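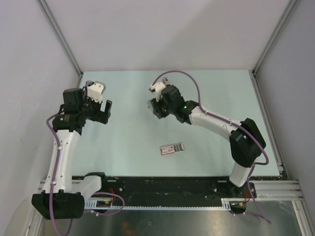
Can a machine tidy up yet? Tsz-kin Yen would rather you asked about the packet

Tsz-kin Yen has spent most of her working life being asked when the robots are coming, and she has got into the habit of answering with a question of her own. "When did you last watch one put something away?" she says. "I mean watch it yourself, from start to finish, without music over the top."

I had to admit I hadn't. I had seen plenty of clips. Yen sighed at that, though kindly, and went to put the kettle on.

We met at her kitchen table in Drutley, which was covered in post, two phone chargers and the remains of a jigsaw. She used to run the packing floor at Trillura, a mail-order firm that sent out small household goods, and for the last few years she has been paid by businesses to tell them whether a machine will do what the brochure says. Mostly she tells them no, or not yet, or not for that money. She is not against the things. She has a dishwasher and speaks well of it.

"People forget the dishwasher," she says. "It's the best household robot there is and it doesn't have any arms. But you still have to load it, and the loading is the chore."

Arms are what everybody wants to talk about now. Two of them, usually, white and black, facing each other over a bare table with a single small thing lying between them. Yen has sat through a good many demonstrations set up in just that way and has strong views on the table.

"Have a look at how clean it is. Flat, smooth, one colour, walls round three sides. One packet, something like a strip of gum, in the middle where either arm can get at it. Now look at this." She waved at the jigsaw. "Where's the packet here? It's under the gas bill. Half of tidying is finding out what's under the gas bill."

I put it to her that you have to start somewhere, and that a bare table seems a fair place to start. She agreed straight away, which took the wind out of me a bit.

"Of course you do. I've no quarrel with the people doing it. A flat little packet on a flat surface is a nasty job. Try it with a pair of kitchen tongs. You can't get under it, so you have to pinch it by the edges, and if you come down a hair too low you're pressing on the table. If you squeeze too hard it skids. A child does it with a fingernail and doesn't think. My quarrel is with the fellow in the good shoes who shows you that and then says 'so next year, the laundry'."

The fellow in the good shoes comes up several times in the course of the afternoon. As far as I can tell he is several people, and at least one of them worked for Gunnlaugsson, a supplier that tried to sell Trillura a pair of arms for its packing line while Yen was there. She let them bring the kit in for a trial, and she kept the notes.

The job was to take small flat items from a tray and drop them in a carton. Her best packer, on an ordinary morning, did 40 in the time the arms did five. Yen says speed didn't bother her much. A machine can be slow if it doesn't need a tea break. What bothered her was the engineer standing next to it.

"He was a lovely lad, very patient. Every so often it would stop with its fingers open over the tray, just hanging there, and he'd lean in and nudge the packet round a bit and off it would go again. I asked if he came with it. He thought I was joking. So I wrote down every time he touched something, and at the end of the trial I showed my manager the list, and that was that."

How long was the list? "Long enough. Put it this way, I'd have been paying for two machines and one lad to replace two-thirds of a woman called Bernadette."

She has the same test now for anyone who asks her to look at a new system. She wants to see it run for 30 minutes, with no cuts and no one within reach. She wants to choose the objects herself, and she brings them in a carrier bag: a sock, a teaspoon, a bread bag with the crusts still in it, a receipt. When a firm called Amov asked her in this spring, she tipped the bag out in a heap. They asked whether she could spread things out a little.

"And to be fair to them, once I'd spread things out it did all right. It got the sock. It got the sock very nicely. It never got the receipt at all, and the bread bag it picked up and then couldn't let go of."

I asked whether that wasn't, by the standards of not very long ago, rather impressive. I had been hoping to get her to say something cheerful by then. She thought about it for a while.

"It is impressive. I'd be a fool to say otherwise. Picking up a sock you've never seen before is a big thing for a machine. It's just that I've got a drawer full of socks and I don't need to be impressed by it, I need it to be shut."

So what would she buy, if she were still running a floor? Something dull, she says. A better conveyor, or a machine that folds cartons, because cartons are all the same and arrive in a stack. For the home, nothing at present. She was once offered a good price on a robot vacuum and turned it down after working out how many things she would have to lift off the carpet for it each morning.

And in 20 years? She doesn't like the question and gave me a look for asking it. "I was told five, by a man who wanted a deposit. I'd believe 20 for some of it. Clearing a table, maybe, if it's your table and it knows your things. I wouldn't put money on the gas bill."

Before I left she asked me to pass her the jigsaw lid, which had slid down behind the radiator. It took me three goes and a wooden spoon.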